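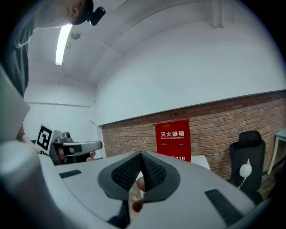 What does a fuse do?

A fuse is a very small part with a very dull job. It sits in a plug or a circuit and lets electricity through, all day, without thanks. Then, if too much comes along at once, it melts. That is its whole career.

Inside is a thin bit of wire. Electricity flowing through any wire warms it up a little. Push too much through and the thin wire gets so hot that it breaks. Now there is a gap, and the electricity stops. Your lamp goes dark, which is annoying, but a lamp on fire would be more so.

Why do fuses have numbers on them? The number tells you how many amps the fuse will put up with. In Britain, a 3 amp fuse suits a lamp and a 13 amp one suits a kettle. Putting the big one in the lamp is like hiring a guard dog that sleeps through burglars.

Can you mend one? No. A grown-up should find out why it blew, then fit a new one of the same kind. Leave plugs and sockets to them, even if they are slow about it.

Next page: Switches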